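**From the test apartment: grip faults and a stop that came late**

The Barow unit had a bad week on the bed-clearing task, and since several of you have asked what happened, this is the short version.

The job is simple on paper. Small items are left on a mattress. The robot sweeps up the scraps with a hand brush and dustpan, moves anything soft out of the way, and then goes on to the laundry. We had been running it for most of February with only minor trouble.

The trouble in run 108 was the left hand. It closed on an item, reported a good grip, and then kept adding force for 11 seconds after the command to hold. The object was soft, so nothing broke. The controller saw no position change and decided all was well. Veerle Lambrechts was at the desk and pressed the stop when the motor current stayed high. The arm did stop, but with a delay of 2 seconds. It should be close to instant.

So there are two faults, and we are treating them separately.

The first is in the grip check. The Asetti software compares finger position with the expected width of the object and ignores current once the two agree. A hard object gives a clear answer. A soft one keeps giving way a little, and the check passes every time. Efthymia Fragkou went back through the logs and found the same pattern in earlier runs, only shorter, so it never set off an alarm.

The second is the stop delay, and it is the one that matters more. The stop signal was waiting in the same queue as the logging messages. When the log is busy, the stop waits its turn. That was our wiring of the software and we should have caught it at setup. The power cutoff on the wall is on a separate circuit and was never affected. 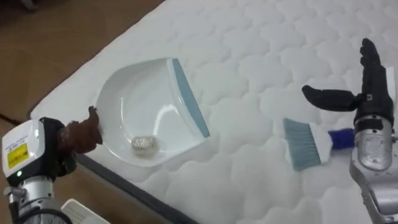
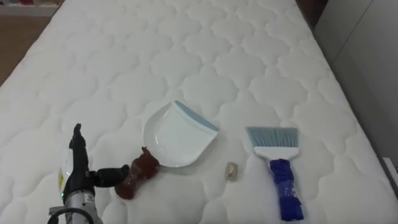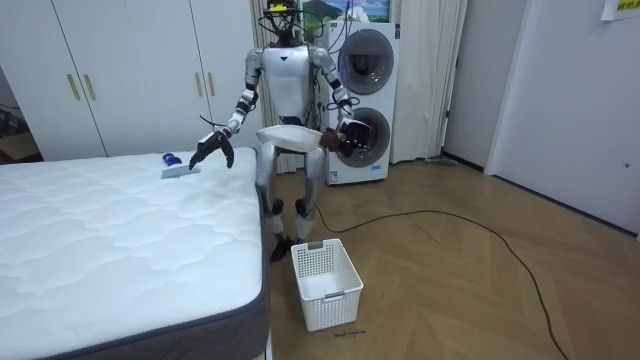 Until both faults are fixed, these rules apply to anyone working in the apartment:

- No one reaches over the mattress while the arms are powered. Go around or cut the power first.
- Use the wall cutoff for any stop that involves a person. The desk button is for ending a run.
- Keep grip force at the low setting, even if the robot drops things. Drops go in the log like anything else.
- If the current stays high after a hold command, end the run and write down the time.

Fellance has sent a patch for the stop signal that gives it its own channel. We installed it on the bench unit first and it has behaved so far, but the bench unit has no laundry task and a much quieter log, so that tells us only part of what we need. Efthymia will load the log on purpose and repeat the stop test before the patch goes on the apartment robot.

The grip check will take longer. Asante wants a current limit that applies at all times, and Veerle would like a timer as well. Either would have ended run 108 early. If you have logs from soft-object work on another unit, send them to Veerle, file 1435, with the grip setting noted at the top.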